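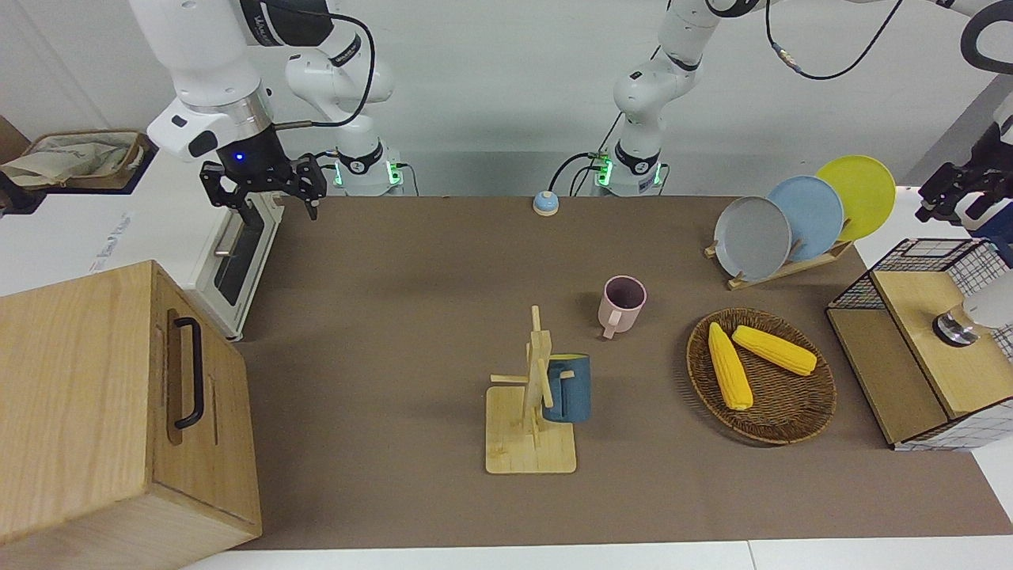 Zuletzt geändert: 12. Mai 2025

So, Küchenkram-Thread, wie angedroht. Es geht um Schränkchen, Körbe und eine Klingel. Wer wegen der Radtouren hier ist: kommt wieder, sobald mein Knie mitmacht.

Vorgeschichte in Kurzform: Im März hab ich gesagt, ich räum die Küchensachen "mal eben" um. Es ist jetzt Mai. Ich räume noch.

Ausgangslage war ein Oberschrank, der beim Öffnen geworfen hat. Meistens Plastikdeckel. Einmal die Reibe, die landete neben meinem Fuß, und da war dann Schluss mit Oberschrank.

Also kommt alles, was man täglich in die Hand nimmt, auf eine Fläche in Griffhöhe. Tisch an die Wand, Sachen drauf, ausprobieren, umstellen, wieder ausprobieren. Ich könnte das hauptberuflich machen.

Die Platte ist braun, die Kante vorne weiß. Ich weiß, dass es Leute gibt, denen so was wehtut, meine Schwester gehört dazu. Mir gefällt das inzwischen richtig gut, vor allem vor der weißen Wand. Und Kaffeeflecken sieht man auf Braun halt erst beim Wischen :)

Länge der Platte: 182 cm. Klingt nach viel, oder? Dann stellt mal ein Schränkchen drauf.

Womit wir beim Schränkchen wären! Links vorne, helles Holz, die Maserung läuft senkrecht, schwarzer Stangengriff. Ich bin ein bisschen verliebt. Vom Trödel in Plestolow, die Halle hinter dem alten Güterbahnhof, da wo es immer nach Waffeln riecht.

Der Griff sitzt senkrecht an der Front und das ist für mich der halbe Grund für den Kauf. An so einen Griff kommt man auch mit nassen Händen oder mit dem kleinen Finger, wenn man schon drei Sachen hält. Knöpfe hasse ich. Knöpfe drehen sich mit.

Bevor jemand fragt: Nein, es gibt keine Artikelnummer. Der Verkäufer meinte, es sei mal ein Halim gewesen, also aus dieser Serie, die man früher stapeln konnte. Kann sein. Hinten klebt kein Schild und ich hab wirklich lange gesucht, mit Taschenlampe.

Rein kommen Brettchen, die Siebe und die Schüsseln, die ineinander passen. Die Schüsseln, die nicht ineinander passen, kommen in den Keller und dürfen dort über ihr Verhalten nachdenken.

Frage aus den Antworten: "Ist das nicht viel zu groß für auf den Tisch?" Ja, es ist groß. Es nimmt vorne links echt viel Platz weg. Aber auf dem Boden müsste ich mich für jedes Sieb bücken, siehe Knie.

Kleiner Einschub zum Holz: Ich hab die Oberseite mit Öl eingelassen, ein Rest von Guveck, der noch von den Gartenstühlen übrig war. Dünn auftragen, Lappen, warten, nachwischen. Beim ersten Mal hab ich das Nachwischen vergessen und hatte tagelang eine klebrige Stelle, an der mein Einkaufszettel hängen geblieben ist.

Schleifpapier war übrigens 800er, weil das in der Schublade lag. Ist vermutlich viel zu fein für so was, fühlt sich jetzt aber an wie ein Babypopo. Schreiner unter euch bitte einmal tief durchatmen.

Weiter nach rechts, zum Drahtkorb. Ich bin totaler Drahtkorb-Mensch geworden. In geschlossenen Kisten vergesse ich alles. Ich hatte mal eine Dose "für Kleinteile", da war nach einem Jahr eine Knoblauchzehe drin, die eigene Pläne hatte.

Korb heißt: Ich sehe, was da ist, und Luft kommt auch dran. Zwiebeln, Zitronen, zur Not der Brotrest in der Tüte. Was sich darin nach einer Woche noch befindet, kommt in die Suppe oder fliegt raus.

Was bei Draht nervt, ist das Saubermachen. Diese Ecken, in denen sich Zwiebelschale verhakt! Mein Trick ist eine alte Zahnbürste und danach kurz in die Dusche damit. Ja, in die Dusche. Die Spüle ist dafür zu klein.

Und jetzt zu meinem Lieblingsstück, nach dem ihr auch am meisten gefragt habt: die Klingel. Hinten auf dem Tisch, klein und rund, unten blau, oben weiß. So eine Tischklingel wie an der Rezeption.

12 Euro im Haushaltswarenladen an der Ullgate, unten in der Kiste neben der Kasse. Ich wollte Spülschwämme. Die Schwämme hab ich dann natürlich vergessen.

Bei uns ruft nämlich keiner mehr "Essen ist fertig", wir haben das eine Weile per Handynachricht gemacht und das war mir dann doch zu traurig. Klingel drücken, Kinder kommen. Oder kommen nicht, aber dann hatte ich wenigstens Spaß beim Drücken.

Regel am Esstisch seit neuestem: Es klingelt nur, wer gekocht hat. Eingeführt nach einem sehr langen Regennachmittag.

Sie steht absichtlich hinten. Vorne hab ich sie beim Teigkneten ständig mit dem Ellbogen erwischt – jedes Mal stand sofort jemand in der Tür und wollte wissen, was es gibt. Hefe, Leute. Es gibt in zwei Stunden Hefe.

Links hinter dem Tisch ist noch das weiße Gerät mit dem dunklen Fenster und dem silbernen Griff. Das bleibt da, das diskutiere ich nicht mehr. Ich hatte es testweise auf der anderen Seite und bin wochenlang in die falsche Richtung gelaufen, mit Auflauf in der Hand.

Die braune Kiste mit dem beigen Stoff, ganz oben links: mein schlechtes Gewissen. Daraus sollen Vorhänge für das offene Regal werden. Oder Servietten. Oder ein Bezug für die Bank. Der Stoff liegt seit März und wartet, dass ich mich entscheide.

Hab grad eine Nachricht bekommen mit "mach doch Brotbeutel draus". Okay, das ist gut?? Brotbeutel sind auch nur gerade Nähte, das krieg sogar ich hin. Ich melde mich, falls ich die Nähmaschine unter dem Bügelberg finde.

Zum Umräumen selbst noch, das wollten ja mehrere wissen. Ich stell die Sachen hin und lass sie stehen und koche ein paar Tage ganz normal. Dabei merkt man ziemlich schnell, wo man flucht. Da wird dann geschoben.

Mit Klebeband hab ich es auch versucht, also Umrisse auf den Tisch kleben, so wie im Film am Tatort. Sah super aus. Hat exakt bis zum nächsten Pfannkuchentag gehalten, und danach hatte ich Klebereste UND Teig.

Was ich wirklich empfehlen kann: erst die großen Sachen, dann der Kleinkram. Ich hatte die Klingel zuerst platziert (ich war halt aufgeregt) und musste sie bei jedem Schub vom Schränkchen wieder wegnehmen.

Außerdem Filzgleiter! Unter Holz auf einer Tischplatte immer Filzgleiter. Ich hab jetzt 2 Kratzer in der Platte, die bleiben, und über die stellt sich garantiert nie wieder was drüber, weil sie genau da sind, wo man arbeitet.

Zur Frage, ob ich so ein Hängeregal an die weiße Wand will: nein. Also, ich will schon, aber die Wand ist aus dem Zeug, das beim Bohren rausrieselt wie Puderzucker. Der letzte Dübel ist mir samt Haken und Topflappen wieder entgegengekommen.

Und ehrlich gesagt mag ich die Wand so kahl. Im Flur hängt bei uns alles voll, Kalender, Stundenpläne, Gutscheine, die seit Ewigkeiten abgelaufen sind. In der Ecke hier muss ich mal nichts lesen.

Ach so, die Kosten, sonst fragt wieder jemand. Klingel hab ich gesagt. Beim Schränkchen hab ich gehandelt und mich so geschämt, dass ich danach noch eine Waffel gekauft und viel zu viel Trinkgeld gegeben hab, rechnerisch war das also ein Nullsummenspiel. Der Korb war schon da, den hatte ich aus der alten Wohnung.

Nachtrag: Mehrere schreiben, der Griff sei falsch rum und gehöre waagerecht. Gehört er nicht. An einer Schublade vielleicht. Ich lass den so und ihr könnt eure Griffe zu Hause montieren, wie ihr wollt <3

Nachtrag zum Öl, weil da eine gute Warnung kam: Den Lappen danach bitte nicht zusammengeknüllt in den Müll, sondern ausgebreitet draußen trocknen lassen. Ölgetränkte Lappen können sich selbst entzünden. Hab meinen über den Zaun gehängt, sah aus wie Kapitulation.

Nächste Baustelle ist die Schublade mit dem Besteck, den Batterien, dem Geschenkband und diesem einen Schlüssel. Wenn jemand Einsätze kennt, die man auf Maß kürzen kann, gerne hier drunter. Am liebsten Holz, bitte keine, die beim Aufziehen klappern.

Und ich muss jetzt los, Spülschwämme kaufen.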